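How to Read a Transmission Line Proposal Without Losing a Weekend

I've been through 13 of these filings now, and the Dundham to Retamal line was the longest yet (137 pages!).
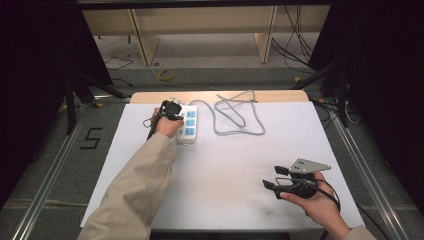

Start with the route map, usually tucked in an appendix. Mark every town it crosses. Then find the in-service date and the cost table, and check that both use the same phase numbering – Vidisley's didn't, and I lost an evening to it.

Next, search for "ratepayer." Read those 4 or 5 paragraphs slowly. Send questions in before the January hearing.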